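**Clearance rules for two-arm folding cells – anyone following the Kirnent guidance?**

**marrowfat_3**

We're being asked to write a site rule for a pair of small arms on a table, the sort that fold shirts and tidy cloth. Management have handed me a copy of the Kirnent good practice notes and told me to "adopt them". I've read them twice and I'm not convinced they say very much.

The bit I'm stuck on is section 3, which wants a 445 mm strip kept clear on every side of the work table "of objects not required by the task". No working given for where 445 comes from. Is anyone keeping to it? And does anybody know what they mean by required?

**pellworm**

We keep to it because our insurer asked whether we did. That's the whole of my argument in favour.

The number came from the reach of the old Uvier arm plus a hand's width, or so I was told on a training day. If you don't have a Uvier it means nothing at all. Measure your own arm at full stretch, with the gripper on, and write that down instead.

**gantry_sceptic**

Full stretch of the arm isn't enough if it's holding cloth. A sleeve trails. An arm that stops short of the next desk can still drag a shirt tail across it and take a mug with it. The Kirnent notes don't mention cloth once. They were plainly written for people moving boxes.

**marrowfat_3**

That's my worry exactly. I have to sign this and I'd like it to be about the job we do and the room we do it in. The table and what's near it:

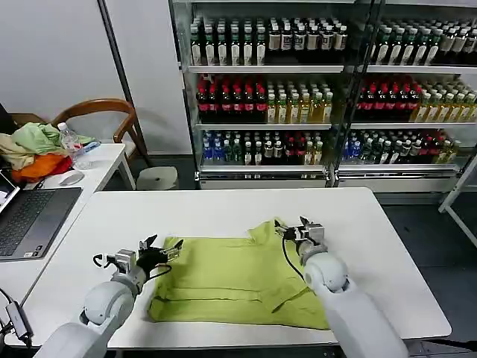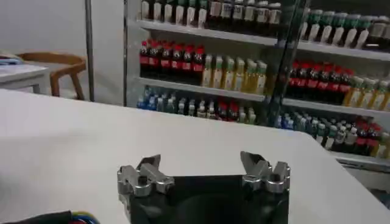
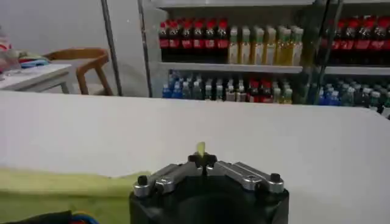

What I've drafted so far, pull it apart please:

1. Work table holds the garment and nothing else while the arms have power.
2. Drinks, laptops and chargers go on a separate surface, out of reach of either arm with a garment in the gripper.
3. Gripper cables are checked at the start of each session, by hand, with the power off.
4. Speed limited to 40 per cent of maximum until the operator has seen one full fold.
5. Nobody reaches over the table to straighten a collar. Stop first.

**tinplate**

Rule 2 is the one I'd fight for. You've got a water bottle and a laptop on the same side desk as the clothes pile, and I'd want to know how far that desk is from the left arm before I signed anything. The photo won't tell me and I don't trust my eye on it.

I'd add the cable on the right-hand gripper to your list. It hangs in a curve down over the shirt. Cloth and loose cable in the same place is asking for a snag, whatever the speed.

**pellworm**

Every wrist cable hangs a bit. It has to, or you pull the connector out the first time the wrist turns. I wouldn't write a rule against slack. I'd write one about where the slack is allowed to go.

**tinplate**

Fine, but "where it's allowed to go" has to be something a tired person can check. Clip it to the forearm and say so in the rule. Ours reads "cable clipped at two points, no loop longer than the gripper". Took us 10 minutes to agree and it's the only line on the sheet people follow.

**gantry_sceptic**

Rule 4 is decoration. 40 per cent of what? We have a Nyamweya controller and its percentage is of the joint speed, so the fingertips can still be moving quite smartly when the arm is stretched out. If you want a speed limit, give it at the fingertip and test it with a tape and a stopwatch. Otherwise you've got a number that makes the form look full.

I'd also throw out "has seen one full fold". One good fold proves one good fold. Ours did a lovely job on a T-shirt and then went for a bath towel like it was wringing a chicken's neck.

**marrowfat_3**

Fair on the 40. It came from the old sheet and I never asked why. I'll swap it for a fingertip speed once I've measured one.

Not sure about dropping the watching part, though. I agree it proves little, but it does keep someone standing there with a hand by the stop button at the start.

**gantry_sceptic**

Then write "stand by the stop button". Say the thing you want.

**quillet**

I'll speak up for Kirnent, as somebody should. We use the notes with a Tater folding rig and the clear strip has been useful, wrong number or not. Before we had it taped on the floor, stools and bags crept in every single day. People respect tape. They don't respect "keep a sensible distance".

Also, has anyone asked what's behind the table? Glass doors and bottles at the back in yours. The notes do cover that, in the annex on fragile surroundings, which I suspect most people skip.

**pellworm**

I did skip it. What does it say?

**quillet**

That glass within throwing distance should be screened, or the gripper should be set so it can't let go while the arm is moving. The second is cheaper. A dropped shirt won't hurt a bottle, but the same arms will be given something heavier one day and the sheet won't get rewritten first.

**gantry_sceptic**

"Within throwing distance" is a lovely bit of standards English. Whose throw?

I do agree about the release, mind. It's the first thing in this thread I'd put in a rule as it stands.

**tinplate**

Careful with it. If the gripper can't let go while moving, then a caught sleeve gets pulled until something gives. You need it to release on a stop, or you've swapped one problem for another. Check what your controller does with the fingers when the button is hit. Ours held on tight, and we only found out in June when somebody's cuff was in it. No harm done, but we altered the sheet the same afternoon.

**marrowfat_3**

Right, that's a test I can do before I sign. Second draft, with the Kirnent number taken out and our own measurement going in once I've got it:

1. Garment only on the work table while powered.
2. Taped line on the floor, set from full reach plus the longest garment we handle. Side desk stays outside it.
3. Gripper cables clipped to the forearm at two points.
4. Fingertip speed limit, measured, value written on the sheet.
5. One person at the stop button for the first fold of each session and after any change of garment.
6. Fingers do not open during a move. Fingers do open on a stop. Both tested before first use.
7. Stop before reaching in.

**pellworm**

Six will cause you grief. Half the folding routines I've seen open the fingers while the arm is still drifting back. You'll be rewriting the program to suit the rule.

**quillet**

Good. That's the right way round.

**pellworm**

Easy to say when it isn't your program. Make it "above walking pace" or pick a height over the table, and leave the slow moves alone.

**marrowfat_3**

Height I can measure. I'll try it with a limit over the table top and post the numbers when I have them. Still no idea what I tell management about the 445.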